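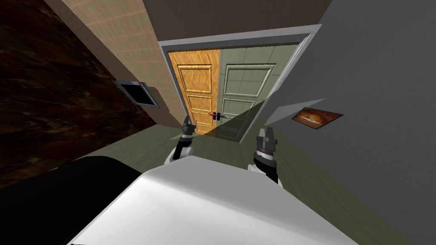
Seit Wochen verfolgt mich die Ullar-Decke durchs Netz. Reines Polyester, bedruckt mit irgendeinem Serienhelden, angeblich »kuschelweich wie am ersten Tag«, und das nach jeder Wäsche. Wer hat das geprüft? Auf der Seite des Händlers Idgate stehen 1.359 Bewertungen, von denen mehr als 368 fast gleich klingen: »Super weich, gerne wieder.« Mag ja sein, dass so viele Leute dieselben vier Wörter im Kopf haben. Ich glaube es nicht so recht.

Bestellt habe ich trotzdem, für 19 Euro. Nach der vierten Wäsche hatte meine Knötchen an allen Kanten, und der Held sah aus, als hätte er schlecht geschlafen. Die Antwort vom Kundendienst: Das sei »materialtypisch«. Aha.
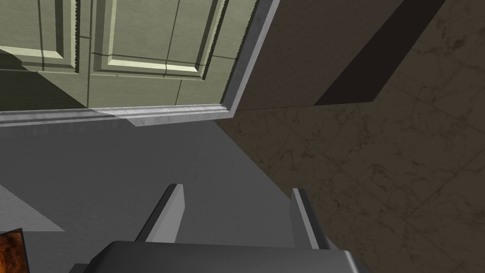

Kategorie: Testen

Als Nächstes kommt die Amrani dran, Baumwolle mit Fleece-Rückseite, deutlich teurer und laut Anbieter »praktisch unverwüstlich«. Das Wort »praktisch« macht mich schon stutzig. Gewaschen wird bei 30 Grad, ohne Weichspüler, Trockner bleibt aus. Die Ullar liegt so lange im Auto.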